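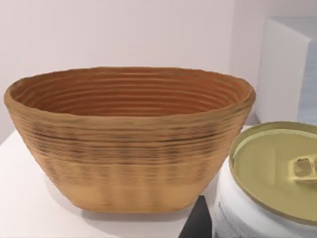
A ridged bowl and a can with a green lid, drawn by the computer in the club's practice kitchen.

How a Robot Club Practices in a Kitchen That Does Not Exist

The robot club at Fudwood School meets on Sunday at 2 p.m. It has one real robot arm, called Arau, and nine members. Only one person can drive a real arm at a time. The club does most of its work in a simulator, a computer program that copies the way real things look and move.

What is a simulator?

A simulator keeps a list of objects. For each object it stores a shape, a size, a weight and a number for how slippery the surface is. Many times each second, the program works out where every object should be next. If something is pushed, the program calculates how far it slides. If something is dropped, the program calculates how it falls. Then it draws the result on the screen.

The club's simulator is named Lumenta. Carter Lapointe and Yanti Latuheru, both in sixth grade, set up the kitchen in it last October. Their coach is Ute Petersen.

Why are bowls difficult?

A computer does not store a curved bowl the way you see it. It builds the surface from small flat triangles joined at their edges. A plain box needs only 12 triangles. A bowl with ridges needs many more, as each ridge bends in and out. The first ridged bowl the club tried was made of 4,000 triangles, and the program ran slowly.

The members fixed this by using two versions of the bowl. The detailed version is for drawing. A simpler version, with 200 triangles, is for working out bumps and touches. You see the first one on the screen. The robot bumps into the second one.

The simple version has to keep the hollow inside. Carter once left it out, and the bowl acted like a solid lump. A spoon dropped into it stopped at the level of the rim and stayed there.

Driving the arm

A gripper is the part of a robot that holds things. It usually has two fingers that open and close. In Lumenta, a member moves the gripper with a hand controller while the computer records every position. One recording from start to finish is called a demonstration. The club has 310 demonstrations so far, and a learning program uses them to work out its own way of doing the same job.

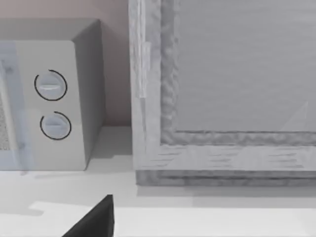
Controls are the subject of the club's current project, which is named Zedside. The goal is for the arm to turn a knob to a chosen setting. A knob can only spin around its center, so the simulator gives it a special connection called a hinge joint. The joint has one number, the angle. On the microwave, the two knobs are the same size and sit one above the other, and each has a raised ridge across its face. A ridge like that is useful to a robot with two fingers. One finger can go on each side of it, and then the whole gripper turns. The fingers must line up with the ridge first. If they come in at the wrong angle, they press on the ridge and slide off.

Diệp Khổng wrote the test for Zedside. The arm gets 40 tries. A try passes if the knob stops within five degrees of the target. In the latest test the arm passed 31 times. Most of the misses happened on the lower knob, and Diệp is checking whether enough of the demonstrations include it.

Will it work on a real robot?

Sometimes. Real knobs can be stiff, and real tables can be sticky. To prepare for this, the club changes the numbers a little before each practice run. The knob may be harder to turn, or the light may be dimmer. This is called randomization. A program that has practiced with many small changes has a better chance with the real arm.

Oskari Sjöberg has built a knob board for Arau from scrap parts. It has one knob and no microwave. The first real test will use the slowest motor speed, with Ute Petersen standing by the stop button.

Words to know

Simulator: a computer program that copies how things look and move.
Gripper: the part of a robot that holds things.
Demonstration: one recording of a person driving the robot through a job.
Hinge joint: a connection that lets a part turn around one line.
Randomization: making small changes to each practice run.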